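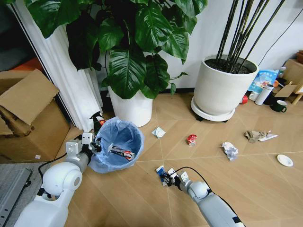
Floor litter trial: one gripper over the lined bin, the other on a crumpled wrapper.

How to test whether a robot can tidy a floor

Picking up rubbish is a good first chore to try on a two-armed machine. The items are light, nothing much breaks, and you can tell at a glance whether the job has been done. It is also harder than it looks. At Plostside we have now logged 1,763 pick attempts on floor litter, and the steps below are the ones we give to new people before they run a trial on their own.

You will need a two-armed robot with working grippers, a round bin, bin liners, a bag of mixed clean litter and a notebook. Allow a morning.

Step 1. Set up the bin

Fit the liner and fold it well down over the rim. A liner that stands up above the rim gets caught by the gripper on the way out, and the arm then drags the whole bin with it. Put the bin where one arm can get directly over the opening with its elbow still bent. If the arm has to go out straight to reach, move the bin closer.

Step 2. Choose the litter

Use a mix of stiff and soft things. A crushed drinks can, a crumpled paper bag, a folded tissue, a plastic wrapper and a small paper plate will cover most of what turns up on a real floor. Rinse cans and let them dry first.

Expect the tissue and the plate to give trouble. A two-fingered gripper needs an edge to close on, and a plate lying face up hardly offers one. Gifty Akpalu starts every new machine on the paper bag, as it has folds sticking up all over it.

Step 3. Lay it out

Scatter the pieces by hand and leave them as they fall. Keep a hand's width between them for the first few runs. After that, let them touch.

Leave the ordinary things in the room where they are. Plant pots, cups and bottles by the wall are part of the test. A machine that puts a mug in the bin has failed, however clean the floor is afterwards. Write down before you start which items are rubbish and which are to be left alone, and have a second person agree the list.

Patterned floors need a few extra runs. Pale lines on a wooden floor can be mistaken for the edge of a wrapper, and white tissue on light wood is easily missed.

Step 4. Run the trial

Start with one arm. Once it can clear the floor within its own reach, bring in the second. With both working, watch the space over the bin. Only one gripper should be above it at any time, and the other should carry on picking or wait.

Keep a hand near the stop button and stay out of reach of the arms. Check that the cables have enough slack for the lowest reach before you begin.

Step 5. Score it

We use 4 marks for each item: found, gripped, lifted, binned. Put a cross against the first one that went wrong and move on. Do not help the machine by nudging an item towards it. If you do, strike out the run.

Forty runs is enough to compare two settings. Fewer than that and a bad morning can look like a bad gripper.

Common problems

The gripper presses on the item but comes up empty. Lower the approach by a few millimetres and slow the closing speed.

The item sticks to the finger over the bin. Open the gripper fully and add a short shake. Light plastic is the worst for this.

The arm drops things beside the bin. Check that the bin has not shifted since the last run. Mark its place with tape.

So can it do the chore?

In part. Our best set took 116 seconds to clear five items, and Abdul-Rahman Kyei did the same floor by hand in less time than it took me to find the stopwatch. Cans and paper bags are dependable now. Flat paper is not, and we would not leave the machine alone in a room with cups on the floor.

Next page: wiping a table with the Kasumen cloth holder.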